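How I clear the snack table in our break corner (and keep it clear)

Every shared workspace has one little table that collects everybody's leftovers. Ours is the round one near the brick wall at Lundgate, and for months I just walked past it with my own cup in my hand, looking for somewhere to put it down. Then I started doing a quick reset in the late afternoon and wow, it really does help! It takes me two songs, maybe less if I don't get talking.

What you need: a damp cloth, a dry cloth, a bag for trash and a bag for cans and bottles. I use the Varis cloths because they rinse out fast, but an old T-shirt is fine.

Step 1. Deal with whatever has tipped over

Start with the drinks. A can or a paper cup on its side might still have a mouthful in it, so pick it up with the open end tilted up and walk it to the sink before you do anything else. I learned this the sticky way with a Bavetti orange soda. Wrapped snacks can wait a minute. 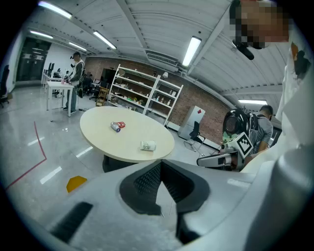
Step 2. Sort the snacks

If it's sealed, it goes back on the shelves. If it's open, it goes in the trash, even if it's the good Boonchu crackers (sorry). I put packets on the lower shelves and bottles higher up, mostly so people can grab a packet without knocking a whole row over.

Step 3. Look at the floor

Crumbs and drips travel a lot farther than you'd think. Ours is a pale, speckled, shiny floor, and the speckles hide crumbs really well - get low and look across it toward the light. Lift any cables before you wipe and lay them back flat afterward, well away from where people's feet go. Then go over it once with the dry cloth. 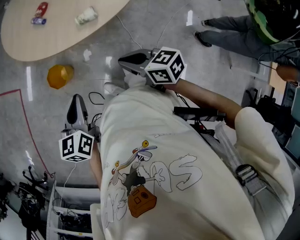

Marigold34 writes: I'd do the floor last. If you wipe the table after it, you just push new crumbs down and have to start over. Also, a dustpan beats a cloth for cracker bits.

Fair point, and I've tried it that way since. Floor last if you've had crackers, floor whenever if it's only been drinks!

Step 4. Wipe the top

Take everything off first, even the things you mean to put right back. Go around the rim, then work in toward the middle, and dry it straight away so the next paper cup doesn't get a soggy bottom.
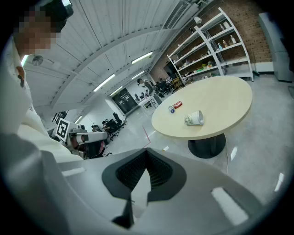
The round table, with the shelves behind it.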